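Chapter 6
When the Work Changes Hands

Ask people at a company what automation has done to their jobs and you rarely get a short answer. At Stoseno, a building services firm with 600 employees, the answer starts with air fresheners. Crews there used to fit the refills and plug in the units by hand, 110 in a normal shift. The firm now runs a trial bench where two arms handle the same parts, and the people who did the fitting are learning to set up, watch, and correct them. It's a wonderful case to begin with, because the task looks so easy — until you try to write down every move your own fingers make!
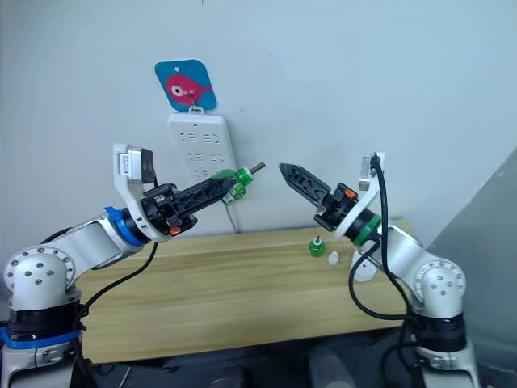 One of the fitters felt that the first weeks were harder than the old job, that her hands got a rest but her head didn't, and that she'd only agreed to stay on the bench once the training hours were paid. Her view comes up again in Section 6.3, where we look at how pay grades lag behind new duties.

Notice what she was being asked to learn. Fitting a part is a skill of touch. Teaching an arm to fit it means putting that touch into words, angles, and limits, and knowing when to stop the arm and step in. Stoseno gave each fitter 20 hours of practice for this. Drakham, a smaller firm we visit later, gave none, and the difference shows.

Pushing a plug into a power strip is a good test of all this. The plug has to be lined up with the socket, and the grip has to hold while the arm pushes.

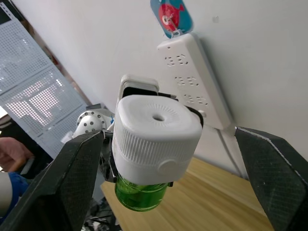

6.1 Tasks, Jobs, and the Space Between

A job is a bundle of tasks, and automation nearly always arrives one task at a time. Before reading on, list the tasks in a job you know well and mark the ones you could explain to a stranger over the phone.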